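Home Rooms Laundry Storage Opinion Contact
Search this site Enter keyword Go
Filed under: Opinion / Bedrooms / Textiles

The case against the top sheet, the bed skirt and most of what is sold with them

A bed needs a mattress, a fitted sheet that fits, one cover and one pillow per sleeper. I have held this position for long enough to have lost several arguments over it, and I would like to set it out properly, starting with the fitted sheet, which carries most of the load.

The fitted sheet is the only piece of bedding under constant mechanical stress. It is stretched at four corners, compressed in the middle and pulled sideways every time the sleeper turns over. A duvet cover can be badly cut and still function. A fitted sheet with the wrong pocket depth fails by the second night, usually at the corner nearest the wall, where it is hardest to put back.

Pocket depth is printed small on most packaging, if it is printed at all. Thread count is printed large. This is the wrong way around. I own a set from Haberkorn marked 844, a number I paid for, and its corners lift off my mattress when I sit down to put on socks. The plain jersey sheet from Skundia gives no thread count on the packet. It has elastic along the full perimeter and has stayed where I put it through two winters.

Full-perimeter elastic should be the minimum standard. Elastic at the corners only saves the manufacturer a short length of material and leaves the long sides of the sheet held by friction. On a slatted frame, where the mattress can shift, friction is not enough. 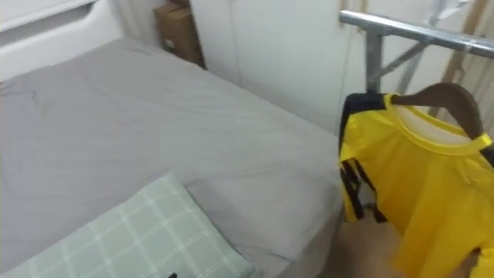 The second point concerns color. White shows everything, and dark navy shows lint and dry skin. A light gray in the middle of the range hides minor creasing and can be washed with most other things in the basket. It also puts no limit on the pillowcase. A check, a stripe or a pale green will sit on gray without anyone having to buy the matching set, and the matching set is where a large part of the retail markup goes.

Ivan Tymoshchuk, with whom I shared an apartment for a while, disagreed with me on all of this. He kept a top sheet, a blanket, a quilt and a decorative throw from Gusine, and he made the bed fully every morning. The result was tidy. It also took him 8 minutes by my watch, and the throw spent each night folded on the floor. His argument was that a made bed keeps dust off the sleeping surface. My argument was that moisture has to leave the mattress at some point, and four layers pulled tight at seven in the morning keep it in. We did not settle it.

I still strip the cover back for an hour or so after getting up and leave the sheet exposed. On Sunday the sheet comes off as well, and the mattress stands bare until the wash is done. This requires a chair, or some other clear surface, to hold the cover in the meantime. A bedroom with no such surface has a storage problem, and a new set of bed linen will not correct it.

Storage is the third point. Every extra layer has an off-season, and in the off-season it needs a shelf. A winter quilt in its zip bag takes up roughly 98 liters in my closet. The Durnoneck under-bed drawers were bought to solve this and instead filled up with spare sheets in sizes I no longer own a mattress for. Two fitted sheets per bed is sufficient - one on, one in the wash or on the shelf. A third gets used only if it happens to be on top of the pile.

I make an exception for a mattress protector, provided it is thin and does not rustle. I make none for bed skirts.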